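Progress report to the Rey Fund: Brullport visitor season project, May

We're happy to be writing to you again, and this time with rather more to tell than we had in the winter. As you may remember, the grant was meant to help Brullport bring in overnight guests outside the high summer weeks, when the ferry from Rastano is full anyway and the guesthouses hardly need our help. The spring is now behind us, and we think it went well, with a couple of things that didn't.

First the good part. Guesthouses taking part in the scheme reported 144 overnight stays booked through our shared desk this spring. Last spring the desk didn't exist, so we can't offer you a proper comparison, but the owners tell us their April was busier than they're used to, and two of them opened early on the strength of it. Seven guesthouses are now signed up. One more is thinking it over and would like to see how the summer goes, and we've told them that's quite all right.

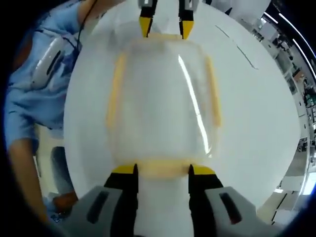 Our welcome packs have taken more of our time than we planned for, and we'd like to explain where we've got to. Every guest who books through the desk gets a walking map, the ferry times and a voucher for the Cluter boat trip, and until now these went out in paper envelopes that came apart in the first rain. We've been looking at soft, see-through plastic bags with pale yellow sealed edges and rounded corners, and the owners like them, mostly for the color - it goes nicely with the Brullport sign. The price is a little higher than the envelopes, and we'd want to ask guests to hand them back at checkout so they can be used again. We haven't placed the full order yet.

Now for what has been slower. The Cluter boat trip ran on fewer mornings than we'd hoped, what with the wind and a repair to the landing stage, and almost 40 vouchers are still unused. We've agreed with the boat operator that they stay good through the fall. The German and Dutch pages of the website are written but not online, and we expect to have them up before the summer schedule starts.

Spending is within the budget you approved. We'd like to move a small amount from printing to the welcome packs, and would be grateful for your word on that before we order.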